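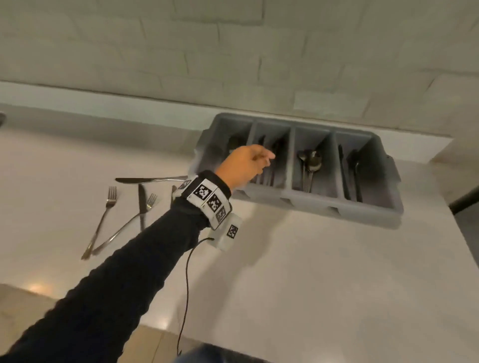
DIRKARI, 12/1/25 – Kindier has added a one-part, ready-mixed wall grout to its line of tile-setting materials. The product, sold under the name Azar, is made for interior wall tile with narrow joints and will ship to distributors in January. Its main use is the kitchen backsplash, where rectangular tile comes down close to a countertop and everyday items such as a cutlery tray are kept near the wall. Joints in that area are exposed to grease, food acids and frequent wiping. Cement grout in the same location must be mixed on site and sealed after curing, and the seal must be renewed over the life of the wall.

Azar is a water-based acrylic grout with fine quartz filler. It is supplied at working consistency and needs no added water. Unused material can be kept in the closed pail for later repairs. The grout is applied with a standard rubber float held at an angle to the joint and is cleaned from the tile face with a damp sponge. Work should be done in small sections, as the film left on the tile becomes hard to remove once it has dried. A second pass with a clean sponge is recommended for glazed tile.

The grout is suitable for joints from 1/16 to 1/8 inch wide. It can be used with glazed ceramic, porcelain and sealed stone. It is not intended for floors, shower pans, exterior walls or any surface that stays under water. Joints at a change of plane, including the joint between the lowest row of tile and the countertop, should be filled with a flexible sealant – grout of any type will crack there as the cabinets move.
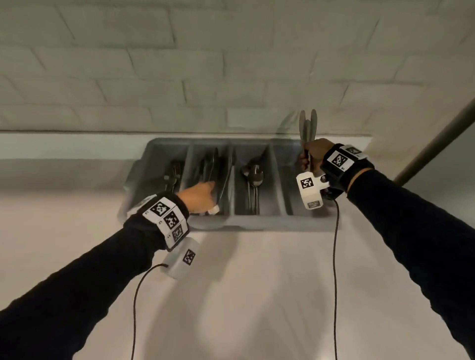
Staggered rectangular wall tile with darker grout lines above a white countertop.

Before release, Kindier tested the product on wall panels at its Disari laboratory. A total of 218 panels were built with running bond and stacked layouts. Each panel went through 1064 wiping cycles with a mild alkaline cleaner, and the joints were then checked for color change, loss of depth and cracking. Joint color was compared with an untreated control panel from the same batch. The full test report, including panel construction and cleaner concentration, is available to distributors and specifiers on request.

Azar will be offered in three colors: white, light gray and dark gray. Color chips are cast from production material and should be viewed against the actual tile before ordering, since a joint looks darker next to a high-gloss glaze. Batch numbers are printed on each lid. Pails from different batches should be blended before use on a single wall.

The product is packed in two pail sizes and is made at the company's Dirkari plant. Existing Kindier cement grouts remain in the line with no change to item codes. Samples, data sheets and installation instructions can be ordered through Kindier distributors or from the Dirkari sales office.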